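BENCH NOTES, HEVTON ELECTRONICS ROOM
June

Parts shelf: where things are now

Quick one, I have to get this out before the room opens at 6.

The parts shelf got sorted. All of it. If you had a favorite drawer, it has moved, sorry. Final tally was 1,076 items, not counting screws, resistors or the coffee can of mystery crystals. Resistors stay in the tackle boxes by the window, same as ever.

Big change is the modules. They used to live in one deep bin with everything piled on top of everything, and people fished. Fishing is how pins get bent. So now anything with a housing or exposed header pins goes in the gray Hevska drawers, one layer, pins up. No stacking. If a drawer's full, start another one, there are 7 empties under the Basness bench.

Some notes from the sort, in no order:

- Bent pins. Found 15 boards with at least one pin leaning. Straightened most with the flat tweezers, slow, one pin at a time. Two snapped. Those are in the tray marked HEADERS TO REPLACE if anyone wants soldering practise.

- Bags. The pink ones are anti-static, the clear sandwich ones are not. Lots of bare boards were in sandwich bags. Please swap if you see one. Pink bags are on the roll above the sink.

- Labels. Put the label on the bag or the drawer front. Not on the housing, it leaves gum, and not across the pins (yes, that happened).

- The Çetinkaya surplus lot is finally unpacked. Mixed stuff, mostly displays and relay boards, a few things none of us could name. Untested. Treat as untested until you see a green dot. If you test one, add the dot and write what voltage you used on the card in the drawer.

- Loose jumper wires: long ones on the pegboard, short ones in the jar. The ones with a crushed end go in the trash, they don't go back in the jar. They have been going back in the jar.

Picking modules up: by the housing, by the edges, whatever isn't pins. Cased ones are easier, there's a rim to hold. Open boards, two fingers on the short sides. If it's plugged into something, rock it a little end to end and keep it level while it comes up. Don't pull on one corner, that's the leaning pin problem all over again.

Stuff we're short of: female headers, any length. Small zip bags. A second pair of flat tweezers, the first pair is being fought over. If your cleaning out a drawer at home, bring it by, but sort it before you get here pls.

Next up is the cable wall. Not looking forward to it.
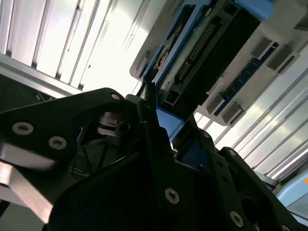

Janelle Belmonte wrote in to say the single layer rule is fine for cased modules but a waste of a drawer for the little bare ones, and could those stand on edge in a strip of foam with the pins pushed in. She has done it that way at home and can find things without touching three others first. Also wants the drawers sorted by pin count instead of by what they do.

Foam yes, if it's the black conductive kind. Ordinary packing foam no. There's half a sheet behind the Hevska drawers, use that up first. Sorting by pin count, let's argue about it in person.

Room is open till 9 as usual. Last one out turns off the bench supplies at the wall.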